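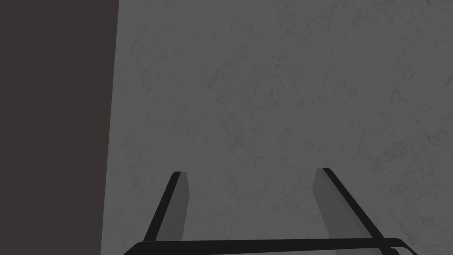 4. Sealing the worktop

21 Oct 2025
By Skudunside Product Support

We use cookies to remember your language and to count visits to our manual pages. Accept all / Only necessary

This section is for the first sealing of a worktop with Dritance sealer, and for the repeated sealing that comes later. Please read it one time to the end before you open the bottle. When you have started with the liquid you will not have a free hand for reading.

The steps are the same for natural stone and for cast concrete. If your worktop is a laminate with a stone pattern, do not use the sealer. Laminate cannot take it in, and the liquid will dry on top as a sticky film. If you are not sure which material you have, do the drop test in 4.2 first.

4.1 What you need

- Dritance sealer, one 200 ml bottle
- Two cotton cloths without loose threads (old bed linen is good)
- One soft sponge that was never used with dish soap
- Painter's tape
- Thin gloves
- A lamp that you can put low, near the level of the worktop

The Medina cleaner is not in the box. You can order it separately, or you can clean with warm water and a neutral cleaner of another brand. Do not clean with vinegar or lemon before sealing, also when the package of such a cleaner says it is for kitchens.

4.2 The drop test

1. Choose a place which is not seen much, for example behind the kettle.

2. Put a few drops of clean water there and wait for some minutes.

3. Wipe the water away and look at the place with the lamp.

If the place became darker, the material drinks water and it needs sealer. If the color did not change, the worktop is either sealed already or it is a material that does not need sealing. In both cases you can stop and go to section 5, Daily care.

Note: A dark place from the drop test will go back to the normal color when the water has dried. Wait until this has happened before you go on. Water that is closed in under sealer can leave a cloud that is difficult to remove.

4.3 Preparing the room

1. Remove everything from the worktop, also the things that always stand there and that you do not notice anymore. The toaster usually leaves crumbs in the corner.

2. Open a window. The smell is not strong, but it stays in curtains.

3. Check the temperature. The sealer works well up to 75 °F. In a warmer room it dries too fast and you will get stripes. In an unheated room in December it may not dry well at all, so please heat the kitchen the evening before.

4. Check the humidity if you have a meter. It should be under 55 percent. Without a meter, do not seal directly after cooking or when laundry is drying nearby.

5. Put painter's tape on all parts that touch the worktop and should not get sealer. These are normally the side of a tall cabinet, the wall, the edge of the sink and the frame of the cooktop. Press the tape with your fingernail along the whole line.

CAUTION: Sealer on a matte cabinet side makes a shiny spot, and on dark colors it is seen very clearly. If a drop goes there, wipe it at once with a cloth and a little water. Do not rub in circles.

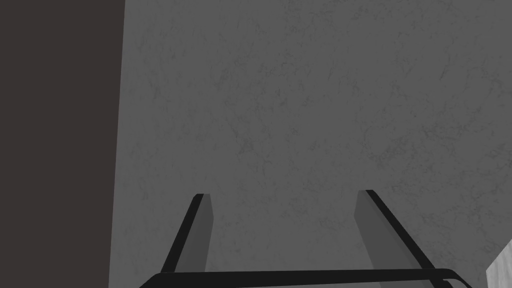
6. Clean the worktop and let it dry until the next day. It may feel dry to the hand much earlier, but in the joints and near the sink the water stays longer.

7. In the evening, keep the room closed for pets. Cats like to walk on a worktop as soon as it is empty, and paw marks under the sealer are permanent.

4.4 Applying the sealer

1. Shake the bottle slowly. If you shake it hard you get foam, and then you must wait until the foam is gone.

2. Put on the gloves.

3. Pour 75 ml into a small glass bowl. Do not pour from the bottle directly on the worktop, because the place where it lands will take more than the rest.

4. Dip the sponge and press it out on the edge of the bowl. It should be damp and not dripping.

5. Start at the end that is farthest from the door and work toward you. Make long, straight strokes, and let each stroke cover a little of the one before.

6. Look along the worktop against the low lamp. Dry islands are duller than the places with sealer. Go over them now, while the edge is still wet.

7. Let the sealer stand for the time that is printed on your bottle. This time is different for the older bottles with the green cap and the newer ones with the white cap, so we do not repeat it in this manual.

8. Take the first cotton cloth and wipe away everything that the material did not take in. After this, take the second cloth and polish with light pressure.

WARNING: Wet cloths with sealer can become hot when they lie in a heap. Spread them flat outdoors until they are dry and stiff. Only then put them in the waste.

Note: For a worktop with a mottled pattern, it is hard to see if the first layer is even. The dark speckles and veins hide a missed place quite well. We recommend that you look from two sides, also from the short end.

9. Remove the tape while the sealer is still fresh. Pull it back slowly over itself, away from the cabinet.

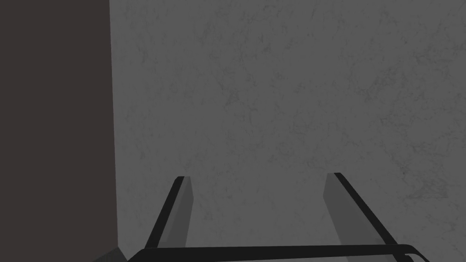
Mottled gray surface, with a tall dark panel along the left side.

10. A second layer is allowed after the first one is dry. It is useful around the sink and the cooktop. On the other areas it does not bring much, and you can keep the rest of the bottle for the next year.

4.5 The first days

The worktop can be touched the same evening. Please be careful with it for 14 days, because the sealer continues to harden in this time.

- Put a board under pots and pans, also when they are only lukewarm.
- Wipe oil, coffee, red wine and beet juice away when you see them.
- Do not use any cleaner. A damp cloth is enough.
- Do not cover the worktop with plastic foil or with a rubber mat. Paper is allowed.

4.6 If something is not right

White haze after drying: There was too much sealer left on the surface. Put a few drops of fresh sealer on a cloth, rub over the haze, and wipe dry directly. The fresh liquid opens the old one.

Stripes: The room was too warm, or there was a pause in the middle of the work. Do the same as for white haze, but over the full depth of the worktop. Otherwise you exchange a stripe for a spot.

Darker color in one corner: This is mostly old fat that was already in the material. The sealer does not cause it, but makes it more visible. The Wirudau stain paste can pull it out when the 14 days are over. After the paste, this corner must be sealed again.

Sticky surface on the next day: Wipe with warm water and wait one more day. If it is still sticky, please do the drop test again in another place. Maybe the material is closed and cannot take the sealer.

Keep the bottle upright, closed, and away from frost. Write the date of opening on the label with a pencil. Ink comes off when sealer runs down on the bottle.

Continue with section 5, Daily care.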